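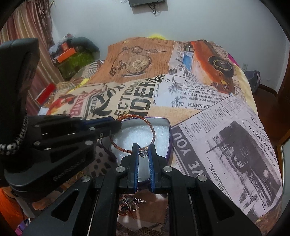 By the Grostico Newsroom
Published December 25, 2018
Filed under: Accessories, Storage

Plevier, which makes small metal packaging, will begin selling its foam-lined jewelry tins directly to home buyers in April. Until now the company has supplied them only to shops and repair counters. The tins will be offered in three sizes through the Nassar chain of housewares stores.

The product is a lidded metal box with a white foam insert. Plevier says the insert is cut slightly larger than the inside of the tin, so that it holds by pressure and needs no glue. It can be lifted out and replaced. Replacement inserts will be sold separately, in packs of two.

The change follows a storage trial run by Drurkent, a materials testing shop that does contract work for the accessories trade. Drurkent kept 990 pieces of low-cost jewelry in closed containers for 19 weeks. Most were braided bracelets, chain necklaces and drop earrings. One group was stored loose in mixed lots. The second group was stored one piece to a compartment, or one piece to a tin, on foam.

According to the trial summary, damage in the loose group came mainly from contact between unlike parts. Earring hooks and pointed drops caught in braided strands and pulled single threads out of line. Once a strand had lifted, later handling tended to widen the gap. Charms set with faceted stones also left fine scratches on flat plated surfaces. In the foam group, almost 100 pieces showed some dulling of the finish, but pulled strands were rare.

The summary gives short handling notes for braided bracelets. The piece should be lowered into the tin as an open loop, with the twist left as it falls. Folding the loop in half puts a bend in the braid that may not relax. A bracelet with a charm should be held at the charm or the clasp, and the charm should rest on the foam, clear of the rim. Pieces that are already tangled should be laid on a flat cloth surface and separated before storage, starting with any hooks or spikes.

Drurkent did not test fine jewelry, pearls or watches, and the notes do not apply to them. It also did not compare foam types. All inserts in the trial came from a single batch supplied by Plevier, which paid for the work.

Nassar will stock the smallest size in all of its stores and the two larger sizes by order only. Prices have not been set. Plevier said shaped tins, including a rounded shield outline, will follow the plain round ones later in the year if the supply of lids allows. Existing trade accounts keep their current terms, and part numbers for the trade tins stay the same.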